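Undola beendet Gespräche mit Balogun und verkauft Pumpensparte an Kedport

Brerkau, 17. Januar 2024

Undola gibt die Sparte Industriepumpen ab. Käufer ist der Maschinenbauer Kedport. Der Vertrag wurde gestern Abend unterzeichnet, der Vollzug steht unter dem Vorbehalt der kartellrechtlichen Freigabe. Über den Kaufpreis haben beide Seiten Stillschweigen vereinbart.

Die parallel geführten Gespräche mit der Beteiligungsgesellschaft Balogun sind damit beendet. Balogun hatte seit Oktober Einsicht in die Bücher und zuletzt ein überarbeitetes Angebot vorgelegt. Vorstand und Aufsichtsrat haben beide Angebote geprüft und sich einstimmig für Kedport entschieden. Ausschlaggebend waren neben dem Preis die Zusagen zum Standort Brerkau und die kürzere Bedingungsliste.

Was verkauft wird: Entwicklung, Fertigung und Vertrieb der Kreisel- und Dosierpumpen, dazu das Ersatzteilgeschäft. Standort bleibt das Werk in Brerkau. Nicht Teil der Transaktion sind die Armaturen, die Messtechnik und die Verwaltung. Diese Bereiche bleiben bei Undola, ebenso die Markenrechte am Firmennamen. Kedport darf den Namen Undola auf Pumpen übergangsweise weiter verwenden, die Einzelheiten regelt ein Lizenzvertrag.

Mit der Sparte wechseln rund 1.000 Beschäftigte zum neuen Eigentümer. Die Arbeitsverhältnisse gehen mit allen Rechten und Pflichten über, Betriebszugehörigkeit wird angerechnet. Kedport hat sich verpflichtet, den Standort für mindestens fünf Jahre zu erhalten und in dieser Zeit auf betriebsbedingte Kündigungen zu verzichten. Der Betriebsrat wurde vorab informiert, eine Betriebsversammlung folgt kurzfristig. Die 138 Stellen im Außendienst sind von der Zusage ausdrücklich mit erfasst — das war in den Verhandlungen lange offen.
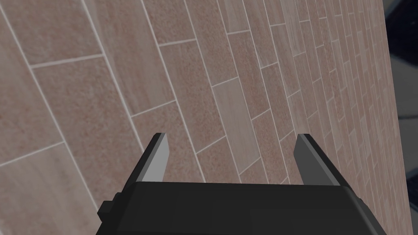 Für Kunden ändert sich vorerst nichts. Laufende Aufträge werden zu den vereinbarten Konditionen ausgeliefert, Ansprechpartner bleiben dieselben. Wartungsverträge laufen weiter. Rechnungen kommen bis zum Vollzug wie gewohnt von Undola, danach von einer neuen Gesellschaft unter dem Dach von Kedport. Bankverbindung und Anschrift werden rechzeitig schriftlich mitgeteilt. Lieferanten erhalten ein gesondertes Schreiben.

Zum Hintergrund: Undola hatte im vergangenen Jahr eine Überprüfung des Portfolios eingeleitet. Die Pumpen sind profitabel, brauchen aber in den kommenden Jahren erhebliche Investitionen in Gießerei und Prüfstände. Diese Mittel will Undola künftig in die Messtechnik lenken. Kedport fertigt bereits Verdichter und Antriebe und beliefert nach eigenen Angaben mehr als 2.000 Industriekunden. Pumpen fehlten dort bislang im Programm. Überschneidungen im Sortiment gering, daher erwarten beide Unternehmen eine zügige Prüfung durch die Behörden.

Verwendung der Mittel: Ein Teil des Erlöses fließt in die Rückführung von Bankschulden, der Rest in den Ausbau der Messtechnik. Eine Sonderausschüttung ist derzeit nicht geplant. Der Vorstand wird die Prognose für das laufende Geschäftsjahr nach Vollzug anpassen und die Pumpensparte bis dahin als nicht fortgeführte Aktivität ausweisen. Die Zahlen des Vorjahres werden entsprechend umgegliedert, damit die die Vergleichbarkeit gewahrt bleibt.

Mit Balogun wurde vereinbart, sämtliche überlassenen Unterlagen zurückzugeben oder zu löschen. Gegenseitige Ansprüche aus den Gesprächen bestehen nicht. Weitere Verkäufe sind nicht in Vorbereitung.

Fragen von Medien bitte schriftlich an die Pressestelle von Undola in Brerkau. Telefonkonferenz für Journalisten in Vorbereitung, Einwahldaten gehen nach Anmeldung zu. Fragen zur Strategie von Kedport beantwortet die dortige Unternehmenskommunikation.

Diese Mitteilung enthält zukunftsgerichtete Aussagen. Sie beruhen auf heutigen Annahmen des Vorstands, tatsächliche Ergebnisse können abweichen. Eine Pflicht zur Aktualisierung übernimmt Undola nicht.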